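The little whiteboard wants your kitchen table

Small whiteboards used to belong to primary schools and pub kitchens. Now they are sold to the rest of us as a cure for forgetting things. Waltbridge does one, Virkari does one, and the home pages of every other catalogue show one leaning by a fruit bowl with "milk" written on it in lovely handwriting. I have lived with a desktop board since March and I remain to be persuaded.

The claim is simple enough. Paper gets lost, phones get ignored, but a board standing in the middle of the table can't be missed. The Cevirton leaflet that came with mine promises "a calmer household". It also promises over 900 wipes before the surface dulls, a figure I'd love to know how they arrived at. Mine began to look tired long before that, and I can't say I am calmer.

Part of the trouble is size. On a board you can prop on a table there is room for a short list or one decent reminder, and the pen is always too fat or too faint. Black shows up well. Red looks cheerful in the shop and thin and pinkish from across the room. Write a single letter and it has presence. Write "ring dentist re Thursday's thing" and you are squeezing the last words up the side.

Then there is the rubbing out. Half the charm of these boards is meant to be the accessories, and manufacturers have let themselves go: clouds, fish, little houses. You pay extra for a shape when a folded sock does the job.

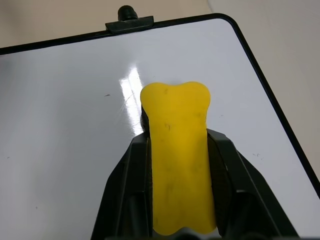
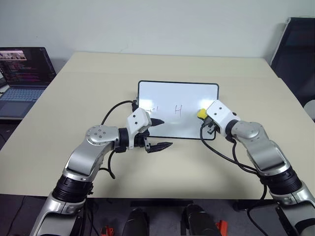
A small black-framed whiteboard: in the first picture with a yellow bone shape in front of it, in the second with a red-pink "H" on it.

Smudges are the real test. Every board I've tried keeps a ghost of what was there before, a faint grey reminder of a shopping list you finished with weeks ago. Damp cloths help for a day. Spray cleaners help for longer, though Virkari's smells like a swimming pool and I wouldn't use it near food. Leave a note up over a fortnight's holiday and you may as well have it framed.

Where to stand the thing is another question. Flat on the table it collects crumbs. Propped up, it slides, unless you buy a stand or a clamp. Thepsuriya makes a weighted base that I rather liked, but it takes up the space of a dinner plate, and a table with a whiteboard on it is a table you have to clear before supper.

Who should have one? Children learning their letters, certainly. Large scrawly capitals, wiped off and tried again, are what these boards do best, and no paper is wasted. Anyone who works out sums by hand might like one too. As for running a household, I went back to the envelope on the fridge after 3 weeks. The board is still on the table, and it still says "bins".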